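Work and Automation, Unit 10: Who Wipes the Board?

Reading for this unit: the Stuvgate case packet, pages 2 to 33. The appendix on leasing terms is optional, and you'll know by the second paragraph why.

Last time we left the Stuvgate office just after the announcement. Management had promised that the new arms would take over "the dull parts." Remember that phrase, as you will be asked to define it and so, eventually, was management.

1. The dull parts

Stuvgate rents out meeting rooms and resets them between bookings. Before the change, a reset crew of 13 covered the building. They cleaned boards, restocked markers, moved chairs and told the front desk which rooms smelled of fish. The boards were chosen for automation first. A board is flat and has four corners, and it doesn't file complaints.

Grirnis supplied the arms, working in pairs at a bench. The crew collected the smaller boards and brought them over, then took them back afterward. You may notice that a job which used to involve one person and one cloth now involved a cart. The cart does not appear in the savings estimate (packet, page 10).

2. What the job turned into

Job titles changed in May. "Room attendant" became "surface workflow partner," at the same hourly rate. The tasks moved as well:

Wiping went down.
Carrying went up.
Waiting near a machine in case it needed something went from zero to about a third of the shift.

That last one deserves your attention. Waiting looks like rest to anyone walking past, and it's scheduled like rest by anyone making a budget. The crew described it as the most tiring part of the day. You can't leave and you can't start anything else, and you are expected to look interested.

Key term: residual work. Whatever is left for people once the machine has taken what it can do. It's rarely designed by anybody. It piles up.

3. Knowledge that went missing

An attendant wiping a board reads it, whether or not she means to. The old crew knew which drawings had to stay up overnight and which groups wrote DO NOT ERASE on everything out of vanity. They knew that the tenants at Minami left their seating plan in the corner of the board and would phone about it.

None of this was in the written procedure. It went into the procedure later, as a two-page form called Plidoseck, which tenants fill in to say what may be wiped. Most tenants tick "all" and phone anyway.

Compare the dishwasher example from Unit 2. Same pattern, wetter floor.

4. In fairness

Sore wrists were a real complaint among the older attendants, and several said they wouldn't go back to wiping boards all day if you paid them extra, which was never offered. Two of them learned to set up the arms and liked it. Any essay that leaves this out will lose marks, however well it rages.

For the seminar

Bring one task from a job you've held that was never written down. Be ready to say who would have noticed if it stopped.
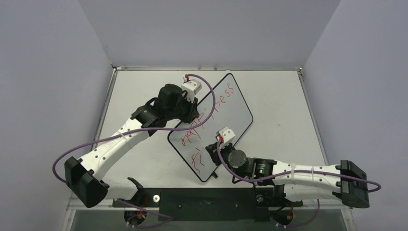
Essays are one page, on paper, and the late policy is the same as before. If your old job had a form like Plidoseck, bring a blank copy and we'll try to fill it in together.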